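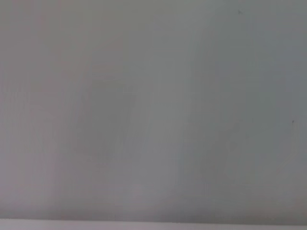

Wrist camera study claims big gains, but the test was narrow

News > Machines > Robotics

March | By the Brunitz science desk
2 min read

A robot that works by feel of its own wrist camera spends a lot of its time looking at very little. Often the view is a blurred gray surface with a pale strip along the bottom and a dark speck or two. A team at Penero says its new method, called Skulari, can tell when such a view is useless and back the arm off until it gets a better one.

The group reports 382 test runs, with 246 ending in a finished task. The training set held 3598 short clips, all recorded in one lab under the same lights.

That last part should slow down anyone ready to buy. The paper compares Skulari only with an older version of the team's own software. A plain rule, such as "back up when the picture goes soft," was never tried, and it would cost almost nothing to write.

The authors also threw out runs in which the arm stopped for safety reasons. They do not say how many there were.

Wieser, a parts supplier that paid for some of the work, plans a trial on its packing line with roughly 955 items. Until those numbers are out, the claim that the method "knows what it cannot see" is a slogan. The code has not been released.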